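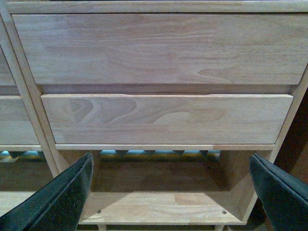
3.2 Plain fronts and where people put their hands

I have a soft spot for bare wooden dressers, and I should own up to that before going any further, as it has surely coloured what I noticed during these home visits. When we began the Ritesville interviews I had a tidy plan to talk about storage in terms of volume: how much a household owns, how much the furniture holds, what spills over. That plan lasted until the second kitchen table. What people wanted to tell me about was drawers, and how a drawer asks to be opened (or doesn't!). Take the dresser in Figure 4, with its two plain slab fronts and no handle or knob to be seen on either. The lower front has a dark, wavy grain running across its upper half, almost like flames, and it is much livelier than the broad smooth middle of the drawer above it. On pieces like this one, where nothing sticks out to hold, I found that people talked about the wood itself in a way they never did with painted furniture.

Figure 4. Pale wooden dresser with plain drawer fronts and an open compartment beneath.

Naheed Ghauri, who did half of the visits with me, calls these "quiet fronts", and the name has stuck in our notes. Of the 40 households we visited, 2 had got rid of a quiet-fronted piece in the past year, and both gave the same complaint, that guests could never work out how to get into it. Everybody else seemed perfectly happy. One woman told us she knew her sock drawer "by the swirl" and her husband's "by the boring one", and she was rather put out when I asked whether she had ever thought of labels. I had expected people to go by position (top for this, bottom for that), and plenty of them did, but grain came up so often that we went back and added it to the coding sheet in October. Across all the interviews we ended up with 81 separate remarks about how a drawer is recognised, and I have read every one of them more times than is good for me.

Then there is the open compartment. The one in Figure 4 sits right under the lower drawer, boxy and rather shadowy, with a row of triangular notches along the upper edge of its back and bits of bright blue and yellow showing through the gaps. I like that sort of detail very much. Samina Naqvi, who read an early draft of this section, thought I was making too much of it, and she may well be right. Still, an open space low down in a piece of furniture does a different job from a drawer, and our interviews bear this out. People rarely gave it one settled purpose. It took shoes in one house, a pile of school folders in the next, and in a third it was simply where things went when somebody rang the bell. Bushra Paracha's term for this, which we borrow from her work on hallways, is "landing space", and it fits very well.

What surprised me was how fond people were of it. A closed drawer can be shut on a muddle, so I had supposed that an open compartment would be the part they grumbled about. Some did. One man described his as "the shelf that tells on me". But far more often we heard that it was the easiest place in the room to put something back, with nothing to pull and nothing to push, and in the homes with small children it was usually the children's own spot – a finding that Kamran Ansari had predicted over lunch and has mentioned fairly regularly ever since.

I want to be careful about how far this goes. We visited homes in one town, and the people who agreed to let us in were, I suspect, people who didn't mind being asked about their cupboards. We also talked mostly to whoever did the putting away, so the person who leaves the drawer hanging open is badly under-represented. Unfinished wood was common in our sample too, partly owing to a local habit of buying pieces bare and meaning to oil them later, and I would not expect the remarks about grain to carry over to a street full of white gloss.

Even so, I think there is enough to say that the look of a front matters to finding things, quite apart from whether it is pretty. Earlier studies of bedroom storage have tended to treat the surface as decoration and the inside as the part worth measuring. Our participants didn't split it up like that. They spoke about the face of the drawer and what was in it in the same breath, often with a hand flat on the wood as they talked, and I began to write the gesture down whenever I saw it. Section 3.3 picks up those notes and looks at what happened when we asked people to fetch something from a drawer in a relative's house.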